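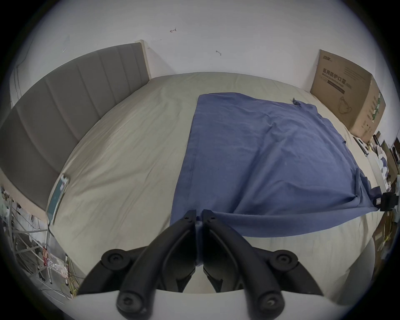
Minutes: Loltetti food co-op, buying group, April

Present: Obed Nartey (chair), Wayne Fortin (minutes), seven members. The meeting opened at 7.15 pm.

1. Minutes of the last meeting
Agreed, with one change. The stevia drops were "returned to Grolari", and the word "sold" should come out.

2. Monk fruit sweetener from Thambiah
Obed had the supplier's leaflet. It calls the product "100 per cent natural" and says it "supports balance". Wayne asked what was being balanced. The leaflet doesn't say. The ingredients on the back of the pouch list erythritol first and monk fruit extract last, so the group was not sure why the fruit gets the whole of the front.

Members who had taken a pouch home reported back. Two liked it in tea. One made a sponge that came out pale and rather dry — she followed the recipe on the pouch to the letter. 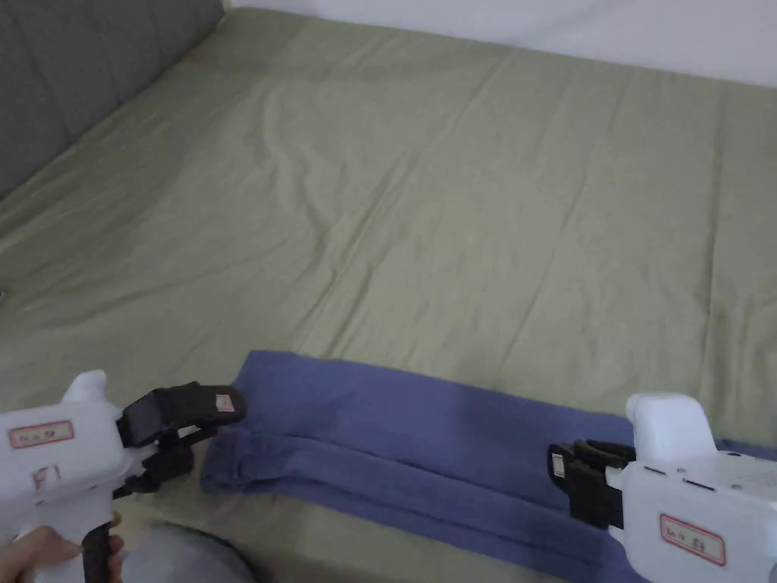

The price was the other difficulty. Thambiah wants us to take 15 cases before any discount, and the bill would come to £1491 with delivery. We still have nearly 19 bags of Zindard coconut sugar in the store from the last time we were promised that something would fly off the shelf.

Agreed: one case only, at full price, no repeat order until it has gone. The words "guilt-free" are not to appear on our shelf label.

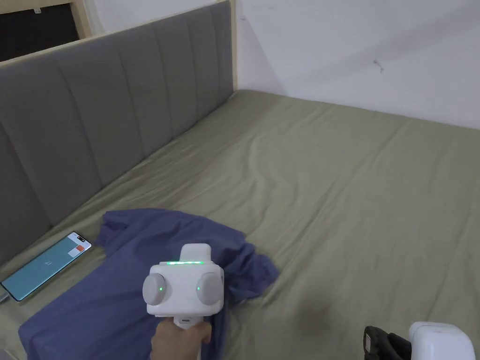 Can it be swapped spoon for spoon with sugar?
The pouch claims so for drinks. For baking the leaflet gives a different amount on each side, and Obed will ask Thambiah which one they mean.

3. Grolari date syrup
Grolari say the new bottle is "improved". The label is new and the bottle is smaller. Wayne to ask whether anything inside has changed. Held over.

4. Any other business
The scales by the flour bins are reading heavy again. Obed to ring the repair firm.

Closed 8.40 pm. Next meeting in May, same room.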